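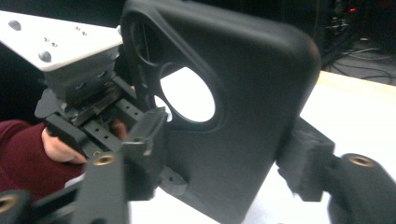
Hultum Handling Practice Project
Progress report to the program office, second reporting period
Prepared by Mirjam Geerts, with contributions from Urmas Ots and Nusrat Chowdhury

1. Status

Work package 2 (handling rules for hand-held gripper tools at the bench) is on schedule. Work package 3 (fastener and insert inspection) started late and is now two weeks behind plan. Work package 4 has not started. Spending is within budget.

The draft rule set was issued internally as revision C on 01/07/2018. It replaces revision B, which had separate documents for the Hilo bench and the Udosgate bench. Both sites now work from one text. Local additions are allowed as an annex but may not relax a main rule.

2. Shared holds

Most of the effort in this period went into section 4 of the rule set, which covers tasks where a person and a gripper hold the same part at the same time. Typical parts are housings with a bracket attached, where the gripper closes on the housing and a hand supports the bracket from the side. Revision B treated this as a special case. The bench logs show it is routine: of 500 logged handling tasks, 66 included a shared hold.

The main requirements in revision C are as follows.

4.1 The gripper closes on the main body of the part. It does not close on a bracket, arm, cover or cable.

4.2 The free hand takes its hold before the gripper closes and keeps it until the part is supported by the bench or a fixture.

4.3 Fingers stay out of slots, gaps and punched holes in a bracket while the gripper is closing or opening. Where the shape of the bracket makes this impractical, the task sheet must say so and name the permitted finger position.

4.4 Sleeves are close fitting or secured at the wrist. Loose cuffs are not accepted on either bench.

4.5 Openings in a housing are not used as grip points, by hand or by gripper.

4.6 Cables on or below the bench are routed clear of the operator's feet before the first task of a shift.

Rule 4.3 drew the most comment. Operators at Udosgate reported that some perforated arms cannot be steadied without a fingertip entering the bracket. Dilruba Majumder reviewed the task sheets concerned and found 6 that need a named finger position. Four have been revised. The other two are waiting for a decision on whether the bracket can be held at the joining block instead.

Rule 4.4 was already in force at Hilo. At Udosgate it is new, and compliance has not yet been checked by observation.

3. Fastener and insert inspection

The gripper fingers in use at both sites are printed parts with brass threaded inserts. Revision C requires a visual check of every insert before a shift and a torque check once a month. An insert that sits proud of the surface or turns under hand load is grounds for taking the finger out of service.

The torque checks are the reason for the delay in work package 3. The adapter supplied by Samarakoon did not fit the smaller thread, and a replacement arrived in the last week of April. Baseline readings have since been taken at Hilo. Udosgate will follow in the next period.

Screws on mounting plates and clamps are marked with a paint line after tightening. Engraved numbers on a plate are not to be used as a tightening sequence unless the drawing states it. This was added after a query from the Hilo bench, where two operators had read the same marking differently.

4. Training and records

Sumaiya Kumarasinghe delivered the operator briefing at both sites. The briefing takes half a shift and ends with an observed task. Everyone listed on the bench rota has attended. Two people have still to complete the observed task.

The combined task log now holds 3655 entries, including those carried over from the first period. Entries made before revision B do not record hand position and cannot be used to assess section 4. They are kept for grip force data only.

5. Open issues

The rule set does not yet say who stops a task when the person steadying the part and the person operating the gripper are different people. The working proposal is that either may stop it and only the gripper operator may restart it.

There is no agreed wear limit for printed finger surfaces. Layer ridges wear down with use, and the effect on grip has not been measured.

6. Next period

Close the two outstanding task sheets. Complete baseline torque readings at Udosgate. Observe compliance with rule 4.4 on both benches. Issue revision D for external comment, with the stop and restart rule included. Start work package 4.

No change to the budget or end date is requested.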